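Forum > Home and Crafts > Dried flowers and displays

Dried roses on the big table - keep going or start again?

wobblyteapot wrote:
Hello all! I've been drying roses since September and I'm hooked. I've got a bunch on the wooden table against the white wall and I love the dusty colours so much that I've started hunting through my fabric bits for something to sit under the vase. The trouble is that the table is also where everything else lands. I've got an open cardboard box on the go for sorting the bits, and the big black paper bag has been standing behind it since Monday. Have a look and tell me what you think of the purple!

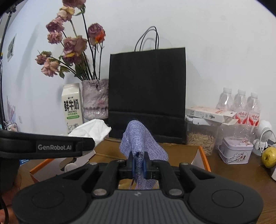 Lavender weave, with the roses at the back

I'm thinking of a little mat, hemmed by hand. Too much with that vase, or lovely?

Flendau37 wrote:
Lovely! The fuzzy texture is spot on with the mauve ones. And that single orange-red bloom near the top - please don't take it out, it makes the whole bunch.

mossandmarmalade wrote:
I'm going to disagree, sorry. Purple under a pinky vase with purple roses is a lot of purple. I'd go plain, or have bare wood and let the stems do the work. Also I'd shift the milk carton, it's fighting with the flowers!

wobblyteapot wrote:
The milk carton has a cow on it and I won't hear a word against it :)

Genivaldo Meireles wrote:
Different suggestion from me: go darker. Have you got any navy in the box? I put navy under mine, in a Lundmont bowl with a chip in it, and the faded pinks came up beautifully. Mine have lasted 7 months so far, well away from the window.

wobblyteapot wrote:
Ooh, yes, I have got something navy! It isn't flat, it's a soft block of a thing with an elastic band round the middle, but it gives an idea of the colour next to the roses.

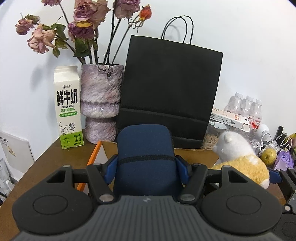

wobblyteapot

Looking at it there I'm quite won over. The pink ones and the navy really do talk to each other. The plush with the yellow body and white spots is staying on the table too, before anyone asks, next to the box where it can supervise.

mossandmarmalade wrote:
Now that I like. Navy gets my vote. I'd still find a home for the jar of seeds and the box on top of it, then you could bring the vase out to the middle.

Flendau37 wrote:
No no, keep it at the back! The leaves fan out so nicely against the wall and you'd only catch them with your sleeve in the middle. I lost half a bunch that way, bits everywhere, I was finding petals for weeks.

Genivaldo Meireles wrote:
Agree with Flendau37 on that. And if you do sew a mat, cut it bigger than you think. I made mine 37 cm across and wish I'd gone to 42.

wobblyteapot wrote:
42 it is then! I'll sew the navy one first and save the lavender for a drawer sachet - so much fun, thank you all. Does anyone know if hairspray on the petals is a good idea or a terrible one?

mossandmarmalade wrote:
Terrible. Mine went sticky and collected every speck of dust in the house.

Flendau37 wrote:
Works fine for me, very light, held at arm's length. Try it on one rose first.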